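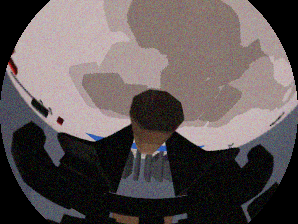 *Dark cloud overhead, white bodywork to the left.*

# Grodeck Cluma load cell brake kit

The Cluma is a replacement brake for the older Grodeck three-pedal set, the one with the spring and potentiometer. You take the old brake assembly out, bolt the new one in and plug it into the same control box. It costs £84, and I bought mine in March. I race open-wheel cars in an online league most weeks, and braking was where I was losing time.

## What's in the box

You get the pedal arm and load cell as one piece, two rubber blocks (soft and hard), a steel spacer, a short cable, four bolts and an Allen key. The instructions are a single folded sheet. The diagrams are fine but the order is odd: step five has you fit the cable and step six has you fit a bracket that covers the socket. Do them the other way round and you'll have to start again, as I did.

There is no adapter for other makers' pedals. If you have a Vumska base, this won't fit it.

## Fitting

It took me an hour, including the mistake above. The old brake comes off with four bolts from underneath, so the whole set has to come off the rig first. One of my bolts was very tight and the supplied key started to round off, so I used my own. The new bolts went in cleanly.

After that you need to update the firmware. The update tool found the pedals on the second try. Calibration means pressing the brake as hard as you want full braking to be, then holding it until the bar turns green. The highest setting is 40 kg. I tried that for one evening and went back to 28, which suits my legs and my chair better.

## On track

The main change is that you brake by pressure instead of by how far the pedal has moved. For the first few sessions I was worse. I locked the fronts into nearly every slow corner and was well off my usual pace. By the end of the second week it had settled down, and my lap times were closer together than they had been with the spring.

Trail braking is much easier. With the old pedal, the last part of the release was vague and I tended to come off it all at once. With the Cluma I can hold a small amount of pressure into the middle of the corner and feel where it is. On ovals it makes little difference, apart from coming into the pits, where I've had fewer speeding penalties.

I prefer the hard block. The soft one has a lot of travel and gets softer over a long race. Changing blocks takes a couple of minutes and the pedals can stay on the rig.

## Problems

The pedal face is narrower than the one it replaces, and in thick socks my foot slid off it twice. I've put a strip of grip tape on it.

It squeaks. A dab of silicone grease on the pivot stops it for a few weeks.

You also need something solid to mount it on. My Kavanagh frame is a basic one and the pedal plate flexed at the higher settings until I added a brace across the back. I wouldn't use this kit on carpet with the set loose on the floor.

## Wear so far

I've done a little over 4,000 laps on it. The arm has no play in it, the hard block has a slight dent where the plunger sits, and I've had to recalibrate once, after a firmware update. Spare blocks are sold in pairs on the Grodeck site, though the hard ones were out of stock when I last looked.

## Verdict

If you already own the older Grodeck set and have a rigid rig, the Cluma is worth the money. If you'd be buying the set and the kit together, compare the total with the Vumska pedals first, as those come with a load cell fitted and a wider brake face.

**Score: 4 out of 5**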